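Search questions, topics, members

Washing and folding a light beige jacket with a gathered waistband without ruining it

Asked 2 December 2023 in Laundry and Clothes Care

Hi everyone, I've been reading this board for a while and finally have something to ask, so please bear with me because I do tend to go on.

I have a light beige jacket, the thin kind you can wad up into a tote bag, with elastic at the cuffs and at the bottom. The label inside says Gumell and under that there used to be washing instructions, but they've faded to a sort of gray smudge and I can't read a thing except what might be the little tub. I bought it at the Buston outlet in February for 70 dollars, which for me is a lot to spend on something that thin, and I've worn it constantly ever since. It goes over everything. I wore it to a wedding rehearsal over a dress and two different people asked me where I got it.

So here are my troubles. First, the color. The inside of the collar has gone a bit yellow, and there's a grayish look around both cuffs that didn't come out in a regular cold wash. I'm scared of bleach because my mother once turned a cream blouse the color of a banana with it. Second, the elastic. The waist still gathers up nicely but I can feel it's not as snappy as it was, and I'd like to keep what's left of it. Third, and this may sound silly, I cannot fold the thing. The body is slippery and floppy and the bottom is all bunched up, so whichever way I go I end up with a fat roll on one side and nothing on the other. By morning it has slid off the shelf onto the shoes. I've tried hanging it, but the closet is packed solid and it comes out with a crease across the front anyway.

I'm not sure if it's nylon or a cotton mix. It feels a little like both. I have a top loader with an agitator, no steamer, and an iron I'm slightly afraid of. I'd be so grateful for any advice, including just "you're fussing too much," which I hear at home already.

2 answers

Answer 1

put it on cold and hang it up, mine's been fine for years. for the folding i just roll it and stick it in a shoebox. dont iron it, if its nylon it'll melt and then you have a melted jacket and a dirty iron. ask me how i know

Answer 2 (accepted)

Oh, I do feel for you, I have had three or four of these jackets over the years and the pale ones are always the ones I love best and the ones that show everything! Let me go through it in the order I'd do it on my own laundry table, and take whatever is useful.

Before you wash, close the zipper or snaps if it has them, empty the pockets (tissue in a thin jacket is a misery) and turn the collar out so you can get at the yellow part. That yellow is mostly skin oil and sunscreen, and plain dish soap does a lovely job on it. Put a few drops on your fingers, wet the collar with lukewarm water, and work it in gently with the flat of your fingers. I used to use a nail brush until I roughed up a navy windbreaker and had a fuzzy patch I could see from across the room. Let it sit while you have a cup of coffee, then do the cuffs the same way. The cuffs take longer. All those little gathers hold the dirt down inside them, so you have to stretch the elastic open a bit at a time with one hand and soap the valleys with the other. I do mine at the bathroom sink with the radio on and it's quite a pleasant job, really.

If it's still gray after that, go for an oxygen powder, the kind sold for colors, mixed the way the tub says in lukewarm water. I use Cludel because our grocery store carries it, though I don't think the name matters much. Try it on an inside seam first. Leave the chlorine bleach in the cupboard, your mother's blouse was telling you the truth. Bleach can yellow a lot of synthetics and it's very hard on elastic too.

Now the machine. With an agitator I would put the jacket in a mesh bag, on the gentle cycle, cold, with a few light things for company. No jeans and no towels. A jacket like that fills up with water like a balloon and I've seen one float on top through a whole cycle and come out with a dry sleeve, so push it down once when the tub has filled. Skip the fabric softener. If your machine lets you choose the spin, choose the lowest. Mine has a dial that says 900 for the middle setting and I stay under that for anything with a gathered waist.

Drying is where the elastic gets lost, in my opinion. The dryer on high cooks it. Roll the jacket in a towel, press it (please don't wring), then lay it over a rack with the weight of it held up, so the wet bottom band isn't hanging there pulling itself long. I drape the body over two bars. It dries fast, often by supper if I start after lunch. Before you walk away, run your hands down the seams and give each one a small tug lengthwise. Thin fabric likes to pucker along the stitching and it's so much easier to smooth out damp than dry.

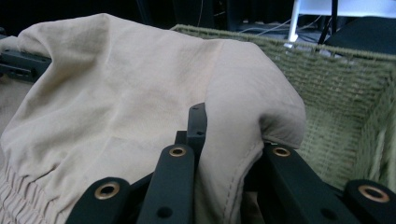 Does a stitched seam on thin fabric need ironing if it has puckered?
Usually a tug while damp and a night laid flat will settle it. If it still bothers you, use the coolest iron setting through a dish towel and press only for a second or two at a time.

As for folding, I think your trouble is that you're starting from the top, the way you'd fold a shirt. Start with the gathered end. Lay the jacket face down on the bed, and flatten the body as far as it wants to go. Let the waist stay bunched, don't fight it open. Fold each sleeve straight across the back so the cuffs land a little below the collar on opposite sides, otherwise both cuffs pile up in the same spot and there's your fat roll. Bring the two sides in so the whole piece is the same width as the waistband at rest. That's the part I got wrong for years. If the body is wider than the band, it will puff out over the edge no matter how hard you press.

Then fold from the collar down toward the band, in thirds, squeezing the air out with your forearm as you go. The band ends up on the outside, and if the elastic has any life left you can turn it back over the bundle like the top of a sock. It holds the whole thing shut! You can toss it across the room. It won't be perfectly flat, it'll look more like a small cushion, but it stays put on a shelf and it won't slide down onto your shoes. If it's still slippery, set it on a bit of that rubbery drawer liner.

I'd take it out and shake it every so often during the months you're not wearing it, and fold it along different lines when you put it back. A crease that sits in the same place from spring to fall seems to turn into a little pale line on beige, and those I have never got out of anything.

And no, you're not fussing too much. It's a nice jacket and you wear it all the time.

Comments on this answer

The sock trick works!! I did it with my son's rain jacket and then with everything else in the hall closet. Thank you thank you.

Would this do for a jacket with a hood? The hood is what gets me.

Reply: Fold the hood down flat against the back first, before the sleeves go over, and then carry on the same way. If it's a big stiff hood it'll make a lump at the collar end, so I fold that end in first and let it sit in the middle of the bundle.

Original poster here. I did the dish soap last night on the collar and it's so much better already, I could cry. The cuffs are going to need a second round. I haven't been brave enough for the powder yet but I bought some. The fold took me four tries on the bed with the dog helping and I got my little cushion in the end. I do have one more question, which is whether the elastic at the bottom can be replaced when it finally gives up, or whether it's stitched through in a way that makes it hopeless.

Reply: It depends how it was made. If you can pinch the band and feel the elastic slide around inside, it's in a channel, and you can open an inch of the seam and pull a new one through with a safety pin. If the rows of stitching go right through the elastic, it's a good deal more picking and I'd take it to an alterations shop. Mine charged less than I'd feared, and she matched the thread better than I would have.

197 people found this page helpful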